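Oranges, and a table that needs clearing

August is the wrong month to buy oranges where I live. They come from a long way off, they cost more, and half the time the skin is thick and the inside is dry. I bought a lot of them anyway. The shop at the bottom of the hill in Hamel had a crate out front with a handwritten sign, and the man said I could have them cheap if I took a mixed lot, big ones and small ones together. I had meant to get tomatoes and bread. I came home with tomatoes and oranges and had to go back for the bread.

We don't have a proper kitchen table in this apartment. The kitchen is a strip with a sink at one end and a stove at the other, and if two people are in it one of them has to back out. So everything gets carried to the table in the living room, in front of the sofa. We eat there, I pay bills there, and when there is fruit to sort, that's where I sort it.

The table has had the pink cloth on it since spring. I like it more than I expected to. I bought it secondhand along with two others, and the other two turned out to be too small for anything but a tray. The pink one fits. It has a white flower print that you hardly notice until the light comes in from the side, and it has a small slit toward the back that I keep meaning to sew up. I have the thread. I have had the thread for months. Most days something is sitting near the slit, so I forget about it, and then I clear the table and there it is again.

My way of sorting fruit is simple. I tip everything out onto the cloth and pick through it by feel. Anything soft gets eaten that day or goes in a pan. Anything firm goes back in a box or a bowl. With oranges I also weigh them in my hand, since a heavy one for its size is usually a juicy one. My mother did it this way and never explained it, and I did it for years before I worked out what she was checking for.

Tomatoes I keep apart from everything else if I can. They were in the same bag as the oranges this time, so they came out in the same heap.
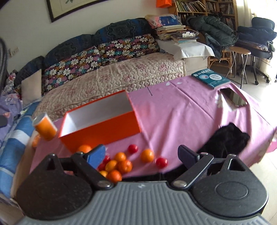
Oranges and tomatoes on the pink cloth, before I cleared any of it.

The orange box is a good one and I would like to have more of that kind. It is white inside, so I can see right away if something has started to leak. I used to keep fruit in a deep basket and the ones at the bottom always went first, and I would find out by the smell. A shallow box in plain sight works better for me. The downside is that it takes up table.

Table space is the real subject of this post, I suppose. I started writing about oranges and ended up thinking about how much of that table I never use for anything except putting things down. My phone goes on it. A book goes on it. Whatever I had in my hands when I came in the door goes on it. By evening there is a strip about as wide as a dinner plate where a person could eat, and we push things toward the back to make it wider.

Benoît Texier, who lives upstairs and comes down for coffee around four, has a rule that nothing stays on his table overnight. He has lived alone for a long time and his table is very bare. He told me I should try it for a month. I tried it for most of a week. The trouble is that the things have to go somewhere, and in this room somewhere means the sofa.

The sofa has its own situation. There's a quilted cover over it, cream with pink flowers, which came from my aunt's house in Nollia when she moved. It hides a worn patch on the seat and it washes well. Then there are the cushions. I didn't set out to own so many. A couple came with the sofa, the daisy ones I bought myself, and the rest arrived with visitors or from other rooms. They don't match and I've stopped minding. The navy ones are the best for your back. The beige one is mainly for falling asleep on.

The right-hand end is where the reading pile lives. I put a white cloth down first so the paper doesn't rub on the cover. Magazines, books I've borrowed, books I've been told to read, all in one stack, and usually something else balanced on top. Every so often it leans and I take it apart and promise to build it back shorter. One of the novels in there is 300 pages and I've been on page 41 since before the heat started. I can tell you exactly where I stopped, but I could not tell you the name of the main character.

Anyway, back to the oranges.

I juiced the soft ones that same afternoon. I don't have an electric juicer, just a glass one with a ridge, and my wrist was sore by the end. It made enough for two glasses and a little left over, which I poured over sliced tomatoes with salt and some olive oil. I know that sounds odd. It came from a recipe card I picked up at a food fair in Cestutport years ago, and the card calls for red onion too, but I didn't have any. It was fine without. If your tomatoes are very ripe, go easy on the juice or you get soup.

The firm ones went in the box, and I moved the box off the table to the shelf by the window for the night. In the morning I moved it back, because the sun hits that shelf early and by ten it's too warm for fruit. There is a shaded corner in the hall that would be better. I'd have to move the shoes.

A few of the thick-skinned ones I peeled for the rind. I cut it in strips, scraped off as much of the white as I had patience for, and boiled it three times in fresh water before it went in the sugar. The first boil is very bitter and you should throw that water out and not taste it to see, as I did. The strips then dry on a rack for 24 hours, or longer if the air is damp. Ours took longer. I had the rack on the table, naturally, so we ate dinner on our laps with the window open.

The candied peel keeps well in a jar. I gave one jar to Benoît, who ate it all with his coffee over two days and brought the jar back washed. The other is in the cupboard and I'm saving it for a cake, though I've been into it twice already.

As for the table, I've settled on doing it once a day, before dinner, and only the front half. Phone to the charger, book to the pile, any clothes to the bedroom, fruit pushed to one end. It takes a few minutes. The back half can wait until I get the needle out and deal with that slit, and I've put the thread in the bowl by the door where I'll see it.

There are still oranges left. I'm going to try them in a salad with fennel next, if the shop in Hamel has any fennel, and I'll write down the amounts this time.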